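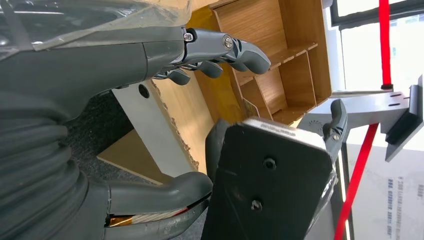

Item 2: the light wood unit with the open compartments, notched shelf edge visible.

Punier Building, Pai Street entrance
Shared Storage and Work Room – Users' Meeting
Minutes of the meeting held March 26, 2023

Present: users of the ground floor and second floor studios, the building manager, the note-taker. Apologies were received from the print studio, who asked that their views on labels be read out. They were read out.

1. Minutes of the last meeting

Approved with one correction. The minutes said that users had "agreed to keep the compartments tidy." Several of those present did not remember agreeing to this, and one pointed out that the same sentence appears in the minutes of the two meetings before it, with no visible effect on the compartments. Changed to "were asked to keep the compartments tidy."

2. The shelving unit

The building manager introduced the item. The question carried over from last time was whether to keep the present wooden unit, have it altered, or replace it. Two quotes had come in and had been sent around beforehand. A show of hands suggested that not everyone had opened them.

The note-taker was asked to record what is wrong with the present unit, as the last three discussions had started from the assumption that something was. The complaints raised were:

The compartments are too small for what people want to put in them. The bookbinding studio said this was true of board and paper and not much else. The ground floor said it was true of everything they own. The manager asked whether the ground floor had tried owning less and was asked to move on.

The dividers are thin. Nobody had seen one break. It was stated that one had "bowed," but the person who reported it could not say which one, and a check before the meeting did not find it.

Things go in and do not come out. General agreement. The second floor observed that this complaint would follow us to any other shelving we bought, as it is not about shelving.

There are no doors. Opinion was split on whether this is a fault. Those against doors argued that open compartments at least let you see the mess, and that a closed cupboard in the old kitchenette was found last year to hold a dried-up bucket of wallpaper paste that had been bought again in the meantime. Those in favor said dust. The bookbinders feel strongly about dust and asked for that to be written down.

Against these, it was noted that the unit is solid, that it came with the room and cost us nothing, and that most users like the look of the wood. The manager said that liking the look of something was a poor basis for a decision. The second floor replied that it was a better one than anything in the Fodever brochure.

3. Quote from Fodever

Fodever propose taking out the wooden unit and putting in what they call a modular storage landscape, at $2509 including delivery and fitting. The brochure was passed around. Questions were asked about the following.

What is modular about it. According to the brochure, the parts can be rearranged "as your needs evolve." The bookbinders wanted to know who would be doing the rearranging. The manager had asked Fodever this by phone and was told that a fitter could be booked. The callout charge is not in the quote.

Whether the inside measurements are bigger than the ones we have now. The quote gives outside measurements only. This was taken by most as an answer.

What would happen to the old unit. Fodever would remove it "responsibly." No detail given.

Whether the claim that users save time every week by having a better storage landscape is based on anything. The brochure has a small star next to the claim, and nobody could find the matching star.

It was also pointed out that the room fund stands at $1598, so the purchase could not be made without raising the monthly share. The ground floor said they would be willing to look at that. No one else said so.

Decision: Fodever quote declined. The ground floor asked for their disagreement to be recorded, and it is.

4. Quote from Broltel

Broltel propose to leave the unit where it is and alter it: taking out part of the dividers to make larger openings at the bottom, and adding a lip along the front of the shelves. The price is $1475.

The discussion was longer than the one on Fodever and less friendly. The main doubt concerned the price, which would take nearly the whole fund for work that mostly consists of removing things. The second floor asked how long it takes to remove a divider. The manager did not know. It was suggested that someone try one and time it, and the manager asked that nobody do so before checking whether the dividers hold anything up.

The front lip was questioned on its own. Broltel's letter says it will "prevent spillage." The bookbinders said that nothing of theirs had ever spilled off a shelf, and that a lip would stop them from sliding boards in and out flat. The ground floor said a lip would help with jars. The print studio's written comments do not mention the lip but do say, twice, that they will not pay for anything that is for the ground floor's jars.

The notched slots along the shelf edge came up. One user has believed for some time that these are meant to take extra dividers, so that the openings could be changed without paying anyone. Another thought they were left over from how the unit was put together and have no present use. A third said they were for hanging things from. The letter from Broltel does not mention the notches at all, which did not improve anyone's view of how closely Broltel had looked. The manager to ask them directly.

Decision: no decision. Broltel to be asked for (a) a price without the lip, (b) how long the work would take, (c) what the notches are for. If the answer to (c) is vague, the meeting is inclined to treat the answers to (a) and (b) with care.

5. Labels

The proposal from the print studio, read out in full, is that each compartment should have a printed label with the studio's name, a list of the contents and a date for review. They offer to print the labels at cost.

Comments from the floor: the label scheme tried two years ago lasted until people needed the space for something else, and then the labels described what used to be there. A wrong label is worse than a blank shelf, in the second floor's view, because people stop looking. The bookbinders would accept a name but not a list of contents, as they are not going to reprint a label every time they use up a roll of tape. Nobody wanted the review date. The manager asked who would do the reviewing and the point was dropped.

The print studio's wording "at cost" was queried. The manager to find out what cost.

Agreed for trial: studio name only, on masking tape, by hand. To be looked at again at the next meeting. The note-taker expects to find tape on the floor.

6. What may be kept on the shelves

The list now pinned by the light switch was gone through. Users were reminded that it says no food, no solvents, nothing wet and nothing that belongs to someone who has moved out. The last of these was thought to be hard to apply, as people who have moved out are not here to ask.

The ground floor proposed a "free to take" section. Opposed by the second floor on the grounds that we had one on the landing, and it filled up with coat hangers. After some back and forth it was agreed to allow a single compartment for this purpose, anything still in it after 5 weeks to be thrown out by whoever put it there. It was asked how we would know who put it there. Left open.

7. Cleaning

The rota has been up since before the winter break. It has a good many initials on it. The manager does not dispute the initials but said the broom was still in its cardboard sleeve until last month. Users are asked to initial the rota after cleaning and not before.

The bookbinders asked that the unit be dusted with a dry cloth only. Agreed. Furniture spray is not to be used on the wood; a can that was in the room has been taken up to the manager's office and can be claimed there.

8. Any other business

The key to the side cupboard is missing again. A copy will be cut if it does not come back, and charged to the fund.

The second floor asked whether the room could be booked through an app. The manager will look into it without enthusiasm. The paper calendar stays.

The ground floor asked that their point about doors be put on the next agenda as a separate item. Accepted.

Next meeting: in April, day to be set once Broltel have replied, or earlier if it becomes clear they will not.

Actions
Manager: letter to Broltel; reply to Fodever; cost of printed labels; cupboard key.
All studios: tape on own compartments; remove anything that cannot be explained.
Note-taker: circulate these minutes; put doors on the agenda.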